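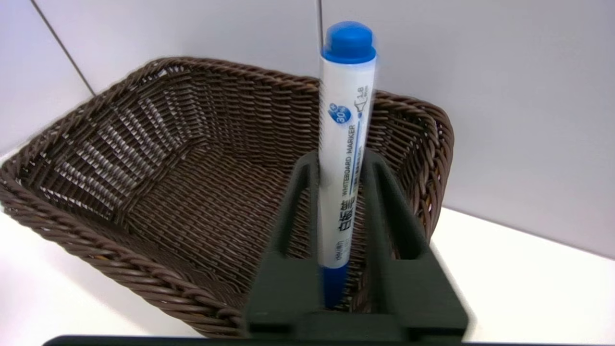 Home Issues Authors Archive Contact

January 18, 2025
By Sowmya Thampi

Print this article | E-mail this article

3.2 Item set and layout

The Worngate item set was put together to represent the small goods that collect on a shared table during a working day: stationery, utensils, drinks, packaged snacks, and charging equipment. The goods have no common size or shape, and most households and offices keep them in different places. The set was drawn up in October from a longer list used in the Venano storage survey. Items were dropped from that list if they were fragile or if their usual storage place depended strongly on the region.

All layouts share the same main parts. A light green rectangular tray with a raised rim holds the goods to be sorted and is placed near the middle of a white table. Woven baskets are placed behind it and serve as destinations. The baskets differ in color, one dark brown and another in a lighter orange tone, so that a destination can be named in a written instruction without reference to left or right. The baskets carry no labels.

Items are laid flat on the tray. The marker and the green-handled utensil are placed side by side on the right half, and the power strip is set at an angle on the left half. The angle is deliberate. A strip laid parallel to the rim leaves a narrow gap along one side, and small items that roll into this gap are hard to pick up. The cord is left attached and stays on the tray with the strip.

Figure 2. Tray with power strip, cord, utensil, and marker. The dark brown basket is empty; the bottle stands behind the orange basket. 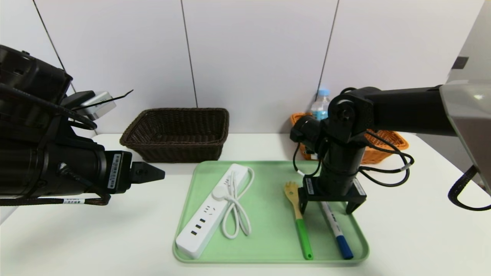 Cord handling was the main source of disagreement when the layout rules were written. Two options were compared. In the first, the cord was left loose, which allowed it to lie over neighboring items and changed the order in which they could be removed. In the second, the cord was gathered into loops and treated as part of the strip. The second option was adopted for all 162 layouts. The loops are not pressed flat, and their shape was not controlled between layouts.

The bottle and the packaged snack raise a separate issue. Both can be grouped by use (food and drink) or by form (a rigid upright container and a soft packet), and the Queiroz grouping scheme permits either reading. We follow use. A bottle is scored as stored when it is inside a basket, whether standing or lying. A bottle that stands against the outside of a basket is scored as not stored, even where the two touch.
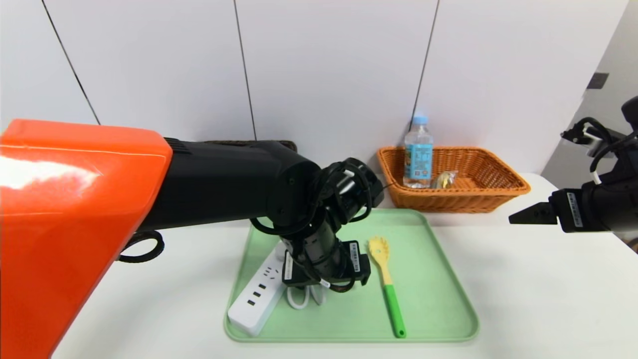 Long thin items are scored in the same way, with one addition. A marker or utensil may rest against the basket rim provided that its lower end is inside. This rule favors items placed upright, which take up less of the basket floor but can fall when a later item is added. If an item falls and remains inside, the score does not change. Caps stay on all markers, and a cap that comes off is recorded as a separate item.

Layouts were scored against the Zimia checklist, which has 14 entries and a maximum of 100 points. Entries on neatness within a basket were kept but given low weight — raters applied them less evenly than the entries on location. Weights are listed in the appendix.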